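Converting a Whole Number from Decimal to Binary

Study Skills in Mathematics, Lolard Learning Center
Foundation unit for first-year computing students

Students entering the computing program are expected to convert whole numbers between decimal and binary by hand. The method set out on this page is the one used in the Lolard foundation unit and in the weekly problem sheets. No calculator is needed. Students should be comfortable with division by 2 and with the idea of a remainder. 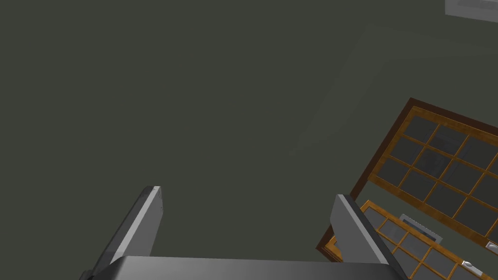
Page last changed: June, by the Foundation Mathematics Office

Before you begin

A decimal number is written with the digits 0 to 9, and each place is worth ten times the place to its right. A binary number uses only the digits 0 and 1, and each place is worth twice the place to its right. Starting from the right, the places are worth 1, 2, 4, 8, 16, 32 and so on.

Where there is a risk of confusion, the base is written after the number in words. The numeral 101 is a good case. Read in base ten, it is one hundred and one. Read in base two, it is 4 + 0 + 1, or five. Students must state the base in all submitted work.

The method of repeated division

Step 1. Write down the decimal number and divide it by 2.

Step 2. Record the quotient on the next line and the remainder beside it. The remainder will be 0 or 1.

Step 3. Divide the new quotient by 2 and record the result in the same way.

Step 4. Continue until the quotient is 0.

Step 5. Read the remainders from the last to the first. The last remainder found is the leftmost digit of the answer.

First example: 6

6 divided by 2 is 3, remainder 0
3 divided by 2 is 1, remainder 1
1 divided by 2 is 0, remainder 1

Reading from the bottom line upward, 6 in base ten is 110 in base two.

Second example: 18

18 divided by 2 is 9, remainder 0
9 divided by 2 is 4, remainder 1
4 divided by 2 is 2, remainder 0
2 divided by 2 is 1, remainder 0
1 divided by 2 is 0, remainder 1

The answer is 10010 in base two. The most frequent error in marked work is to read the remainders from the top line down, giving 01001. That numeral has the value nine. 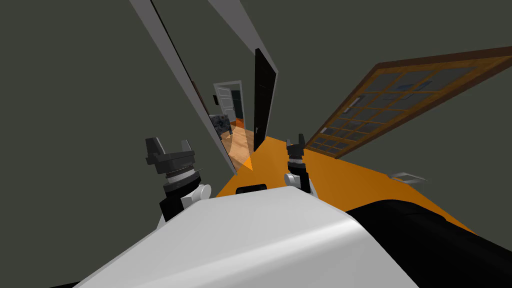

When should the division stop?
Stop when the quotient reaches 0. The line that gives a quotient of 0 must be included, and its remainder is the first digit of the binary number.

Checking the answer

Every conversion should be checked by working back to decimal. Write the place values above the digits, then add the values that stand over a 1. For 10010, the places with a 1 are 16 and 2, and their sum is 18.

A longer case

Larger numbers are treated in the same way and simply take more lines. For 1642 the quotients are 821, 410, 205, 102, 51, 25, 12, 6, 3, 1 and 0. The remainders, in the order found, are 0, 1, 0, 1, 0, 1, 1, 0, 0, 1 and 1. The binary form is therefore 11001101010. To check, add 1024 + 512 + 64 + 32 + 8 + 2.

Setting out your work

Place one division on each line and keep the remainders in a single column. Leading zeros are omitted unless the question asks for a fixed number of digits. Credit is given for the working as well as for the answer.

Further practice

Convert 101 from base ten to base two and check the result. Additional exercises are found in the Valtby workbook, in the chapter on number systems. Students who wish to go on to octal and hexadecimal should consult the Flalen notes once the binary exercises have been completed.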